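Visit report: Drellolus data services, household task recording
November 5, 2018
Prepared for the evaluation group at Griltwood

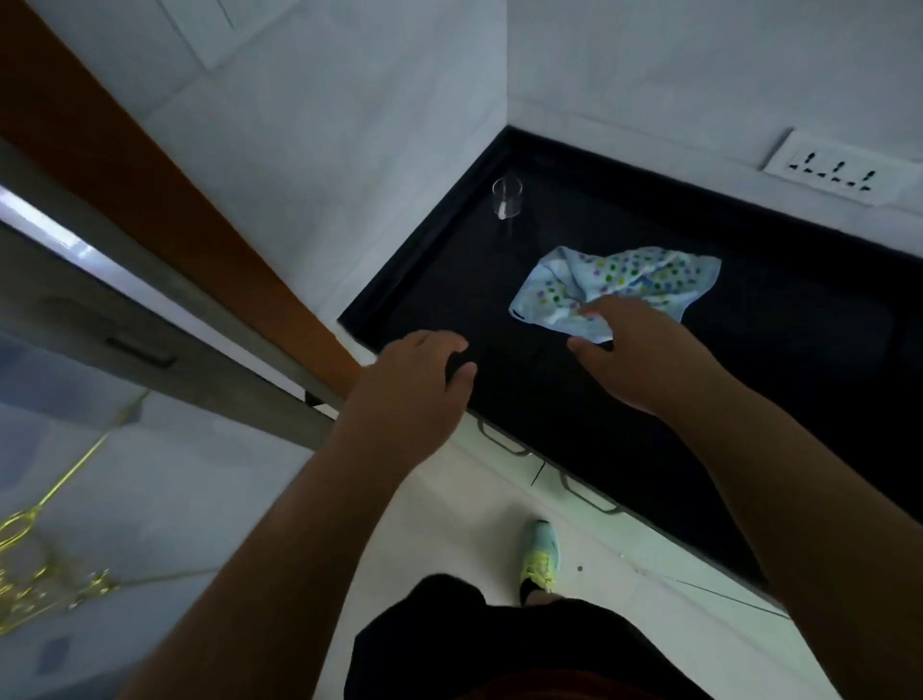

Towel task at the kitchen counter, from the head camera.

Purpose of the visit

Griltwood is comparing suppliers of first-person recordings for training its domestic arm. The arm handles rigid items acceptably and soft ones badly. Drellolus sells a recording service called Rorimitz, in which people carry out household tasks while wearing a head camera, and the recordings are delivered with written labels. I spent a day at their office and at one of the flats where recording takes place. Inmaculada Cabello, who runs operations for the service, went through it with me and answered most of the questions on our list.

What is offered

The service comes in two forms. The first is a standing library of tasks, bought by licence. The second is recording to order, where the client supplies a task sheet and Drellolus finds the rooms and the people. Both use the same head camera and the same labelling software, which is called Ma and is their own work. Ma is not sold separately, but clients on the second form get a read-only login for checking labels before delivery.

The minimum order for recording to task sheet is 23 hours of accepted material. Rejected material is not charged. Delivery is 6 weeks from signature of the task sheet, and the clock stops if the client asks for changes. I was told that changes are common in the first week, mainly to the wording of start and end conditions.

The recording set-up

The camera is worn on a headband and points down at a fixed angle, which is set against a card before each session. No markers are worn on the hands and nothing is fixed to the objects. Storage and battery are in a small belt pack. I wore the set for part of the morning. It is light enough, though the band presses on the forehead after a time and I would expect complaints on long sessions.

Rooms are ordinary flats and are left as they are found. Lighting is not added. Cabello's view is that a client who wants even lighting should build a studio and will then own a robot that works in a studio. I have some sympathy with this, but it has a cost for us. The light on the counter in the towel recording is dim and cool, and there is slight blur on the left hand and forearm while the drinking glass behind stays comparatively sharp. Our hand tracker depends on finger edges, and I would want to run it on a sample of this kind before we sign anything.

In other respects the towel recording is close to what we asked for. The cloth is loosely crumpled, it has a small busy print, and it lies on a glossy black surface. The right hand pinches the near edge and lifts a fold clear of the counter. The fingers are visible at the point of grip. A clear glass stands close by, near the back corner, and thin transparent walls of that sort are a known weak point for our depth estimate. Both forearms are in view, which helps with reach.

The drawback is framing. A head camera records whatever the wearer's head is turned towards, so a good part of each picture goes on doorway, cupboard fronts, floor and the wearer's own shoe. I asked whether this could be cropped before delivery. It can, at no charge, but the crop is fixed for a whole order and they advise against it. Leaving the full picture also keeps the handles on the lower cupboards in view, which may be of use to us later for the opening tasks.

Labels

Each recording is split into steps, and each step is given a verb, an object and the hand used. Labelling is done by 2 people working separately. Where they disagree on a boundary by more than the agreed limit, the step goes to a third. The limit is set by the client. Our draft task sheet does not give one and it should.

I sat beside a labeller for part of the afternoon. The software is plain and quick. Steps are marked from the keyboard, and the previous label is carried forward until it is changed. The carry-forward saves time but it also lets a wrong hand label run on through several steps, and I saw this happen once. It was caught at the comparison stage. I would still ask for hand labels to be checked by sample at our end.

The verb list is short. "Lift", "fold", "wipe" and "place" are there. There is no term for a hand that is near a surface and about to brace or touch. At present this is labelled "idle", and I think that is wrong for our purpose. The left hand in towel work is often doing something useful or getting ready to. Cabello agreed to add a term if we define it in writing, with sample clips showing where it begins and ends.

Items not covered

There is no force or touch data, and none is planned. Depth is not recorded. A second, fixed camera can be added to an order, but the timing between the two is matched by a clap at the start and I was shown no figures for drift over a long session.

Consent forms are held by Drellolus and clients do not see the names. The form I read covers training and internal testing. Use in public demonstrations needs a separate form and a separate fee. Our sales colleagues should be told before they plan anything for the spring.

Data is kept for 2 years after delivery and then deleted, unless the client pays for longer. The contract says "deleted" without saying whether backups are included. I raised this and was promised a reply.

Comparison with the kit option

The other choice before us is to buy head cameras and do the recording ourselves. The equipment would cost less than a first order here. We would then need rooms, people, consent forms and labelling, and we have none of these in place. When we tried it in September, most of the time went on labelling and the labels were poor. The kit remains worth having for quick trials.

Actions

Ask for a sample of cloth tasks in low light and run the hand tracker on it.
Set a boundary limit in the task sheet.
Write the definition for the bracing hand.
Get the answer on backups in writing.
Ask for drift figures for the two-camera option.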